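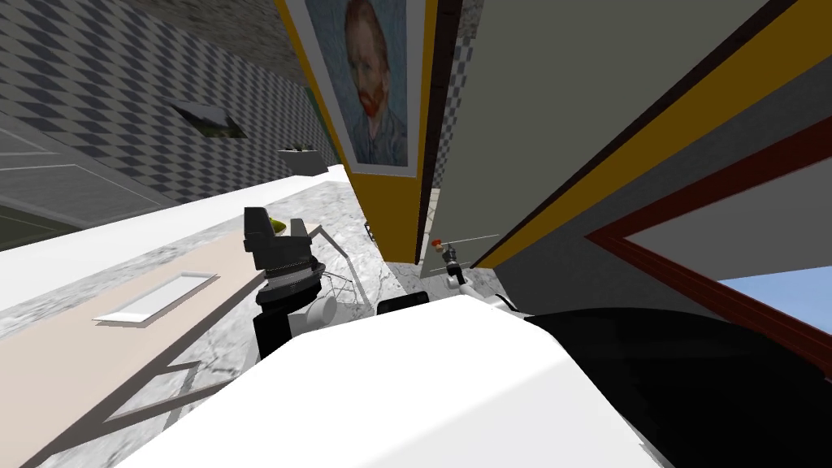

I wrote last month that I would try a river cruise before I decide if ships are for me. Now I am back from nine days on the water between Wondberg and Skerovia, and several readers asked what it cost and if it was worth it. I will try to answer both, and I am sorry if the order is a little strange.

The fare was 2149 euros for one person in a cabin on the lower deck. I traveled alone, so this already includes the single supplement. The same cabin in July costs much more, and I could only afford the trip in May. The company is called Oltodetti. It has small ships and does not advertise much where I live. I found it in a brochure at the dentist.

The lower deck has a bad name, but I slept very well there. The window is high and does not open, and in the locks you see only a wet wall. On the other hand you are far from the bar, where the piano plays until eleven. If you like to drink your morning coffee on a balcony, you will be unhappy with this cabin and you should pay for the upper one. 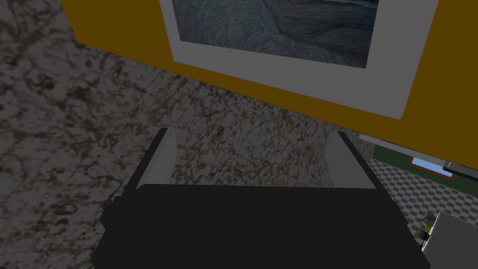
The food was better than I expected, and also there was too much of it. Breakfast started at seven. I learned to skip lunch on the days with an excursion, and to ask for a half portion in the evening, which the waiters brought without any question. Drinks are not included at lunch. A small bottle of water was 5 euros, and this annoyed me more than it should. From the third day I filled my own bottle in the cabin.

About the excursions I have mixed feelings. There were two bus tours which I had booked at home, together for 49 euros, and I would do only one of them again. The walk through the old salt warehouses was excellent, with a guide who spoke slowly and let us sit down. The second tour was mostly a parking lot and a shop with honey. On the other stops I just went on foot, because the ship ties up close to the center almost everywhere. 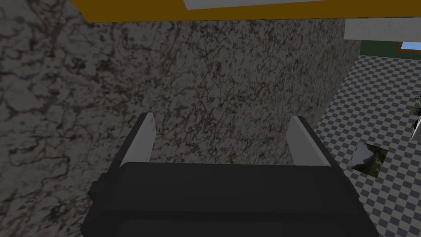 Grey and brown stone pattern with dark veins.

One practical thing I did not find on other blogs. The ship does not always sleep where the program says. When the water was low we stayed a night in Strickland, and a bus took us to the next town in the morning. The crew told us at dinner the evening before. So please do not buy train tickets or concert tickets for a stop in advance, or take the kind which you can change.

Would I go again? Yes, but for five or six days. By the eighth day I missed my own kitchen and my bicycle. I have already asked for the autumn price list, and when it arrives I will put the numbers here.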